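Escobedo Online Service: Account and Server Questions

Thu 20 October
By the Escobedo Support Desk

Print this page | E-mail this page

Why are the regional servers being merged?
Posov and Stostberg have run as separate servers since launch. Player numbers on Stostberg no longer fill the larger trade and convoy events, and both populations will be moved to a single server named Okileck. The move takes place in January.

Will I keep my ships, stations and cargo?
Yes. All ships, stations and stored cargo will be transferred. Stations are placed in the same sector wherever that sector is free. If two stations claim the same position, the older one stays and the other is moved to the nearest open orbit. Owners of moved stations will receive 400 credits per station.

What happens if my pilot name is already taken?
The account with the earlier registration date keeps the name. The other player will be asked to choose a new one at first login. Names may be changed a second time without charge within 17 days. 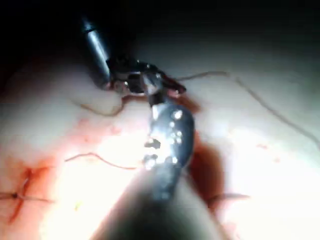 Players who hold characters on both servers may bring both to Okileck. The limit is 2 pilots per account, and any further pilots will be stored until a slot is opened. Stored pilots are not deleted.

Are factions transferred as a group?
Factions are transferred with their ranks, shared funds and diplomatic settings. Faction leaders must confirm the transfer on the account page before the servers close. Unconfirmed factions will be moved without their shared funds, which can be claimed later through a support request.

Can I use my saved blueprints?
Blueprints made in version 668 or later will load normally. Older files must be opened and saved again in the ship editor before the merger.

How long will the service be offline?
The closing time for each server will be posted in the launcher. Single-player worlds are not affected and may be played during the outage.

Where do I report missing items?
Please use the support form and give your pilot name, your former server and the sector concerned. Reports sent through in-game chat cannot be processed.

Print this page | E-mail this page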